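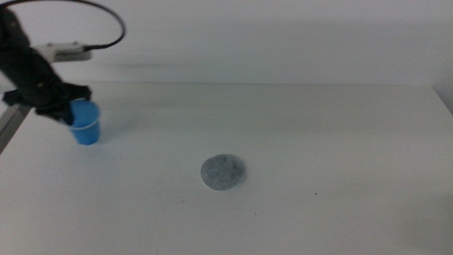 La pinza suelta el vaso antes de tiempo después de una parada de protección

Publicado en: Brazos de mesa > Fallos y seguridad
Visto 2,723 veces

Pellness

Buenas tardes a todos. Disculpen mi español, no es mi lengua materna y algunas palabras técnicas las conozco solamente en inglés.

Tengo un brazo negro de mesa con pinza de dedos angulares. La tarea es muy sencilla: tomar un vaso pequeño de plástico azul y ponerlo encima de un disco gris que está en el centro de la mesa. Durante la primera parte de la mañana todo funciona bien. Después el brazo hace una parada de protección en el camino, siempre con el vaso en el aire, entre el punto de toma y el disco. Yo confirmo el error en el panel, pulso continuar, y en este momento la pinza se abre y el vaso cae sobre la mesa.

El vaso es ligero y no pasa nada grave, pero en marzo tenemos que cambiar a piezas de vidrio y entonces será un problema de seguridad verdadero. Ayer me pasó en 3 ocasiones de 12 ciclos.

Lo que ya he probado:
- Bajar la velocidad del movimiento horizontal. Para menos veces, pero todavía para.
- Cambiar la fuerza de cierre a un valor más alto. El vaso se deforma un poco y cae igual.
- Reiniciar el controlador. Ayuda hasta la siguiente parada.

El registro dice solamente "límite de par superado, eje 2" y después "herramienta inicializada". ¿Es posible que la segunda línea sea la causa de la apertura? ¿Y por qué se para, si el vaso no pesa casi nada?

Muchas gracias de antemano.

Stultis

Cambia la pinza. Las baratas son todas así.

Dal Bello

Hola, Pellness. Creo que son dos fallos diferentes y conviene separarlos.

El primero es la apertura. La línea "herramienta inicializada" es muy probablemente la responsable. En muchos controladores, cuando se confirma una parada, el programa ejecuta otra vez el bloque de arranque, y en este bloque casi siempre hay una orden de abrir la pinza. Busca en tu programa dónde está esta orden y ponla dentro de una condición: solamente abrir si el brazo está en la posición de reposo. En cualquier otra posición la pinza debe mantener su último estado. Comprueba también si la pinza pierde la alimentación durante la parada, porque en ese caso la condición no sirve y necesitas una pinza que se quede cerrada sin corriente.

El segundo es el par en el eje 2. El peso del vaso no es importante aquí. Yo revisaría la carga declarada: si has montado algo en el brazo después de la configuración (un sensor, una cámara, un soporte), el controlador calcula con un peso falso. También mira el cable. Si el lazo es demasiado corto, tira del brazo cuando este se extiende hacia el centro de la mesa. Mueve el brazo a mano por todo el recorrido, sin energía en los motores y sujetándolo bien, y observa si el cable se tensa en algún punto.

Mientras no esté resuelto, no pongas la mano debajo de la pinza para salvar el vaso cuando pulsas continuar. Yo lo hice una vez y el brazo terminó su movimiento con mi mano en el medio. Y no empieces con vidrio hasta tener muchos ciclos seguidos con paradas provocadas y sin ninguna caída.

Pellness

Gracias, Dal Bello. La orden de abrir estaba en la línea 9 del bloque de arranque, exactamente como dices. He puesto la condición y he provocado la parada con el vaso levantado: ahora la pinza queda cerrada. La carga declarada era todavía la de fábrica. La corregiré mañana, y después miraré el cable con calma y escribiré aquí el resultado.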